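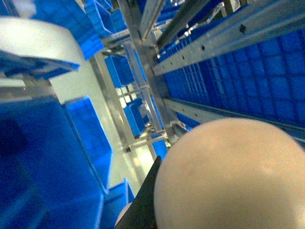
Shelving.

Drorninley Town Board > General > They moved everything again

arwel_h
Soker has rearranged the store for the second time since spring. I went in for vinegar and came out 40 minutes later with a doormat. The vinegar is now next to pet food. I asked why and was told it was a "customer journey." I would like to be driven home from mine.

LeonieS
Vinegar next to pet food is a crime, but I will say the new bread spot is good. You used to have to cross the whole store for a loaf. Now it's by the door and I'm out before they can sell me a candle.

arwel_h
You are exactly the kind of person they did this for.

kb_ngcobo
I worked in grocery for years, different chain. Two things going on. One, they want you lost, a little, because lost people buy doormats. Two, suppliers pay for the good spots, so when the contracts change the shelves change. It isn't personal, Arwel.

arwel_h
It feels personal. They know I hate the far corner.

pieter.n
Disagree with kb on the first part. If they wanted us lost they would stop putting up signs. There's a sign over every aisle. People just don't look up.

kb_ngcobo
The sign over aisle 9 says "World." That's it. "World."

pieter.n
OK, that one's bad.

Maja_Z
It has rice and the coconut milk. Also, for some reason, shoe polish.

LeonieS
Does anyone know where the yeast went? Not the packets, the 600 gram bag. I bake a lot and I don't want to buy packets like a tourist.

Maja_Z
Bottom shelf, across from the eggs, behind the cake sprinkles. You have to kneel.

LeonieS
Found it, thank you! Knelt. A man asked if I was all right.

pieter.n
You could all go to Fekete. Hasn't moved a can since it opened. I could shop there in a power cut.

kb_ngcobo
You could, and you'd pay nearly double for the cans. Fekete doesn't rearrange because Fekete has four aisles and one of them is greeting cards.

pieter.n
They're nice cards.

arwel_h
Update, I filled in the feedback form. It asked for my loyalty number, my phone number, and how likely I was to recommend the store to a friend. There was no box for vinegar. My complaint is number 1003, so either I have company or they started counting at 1000 to make us feel less alone.

Maja_Z
I put vinegar in the "what did you enjoy about your visit" box. Same complaint, different box. Got a coupon for 10% off cleaning products.

arwel_h
Are you going to use it?

Maja_Z
If I can find them.

kb_ngcobo
Between the cereal and the batteries. Look up, Pieter says there's a sign.

pieter.n
There is a sign. It says "Home."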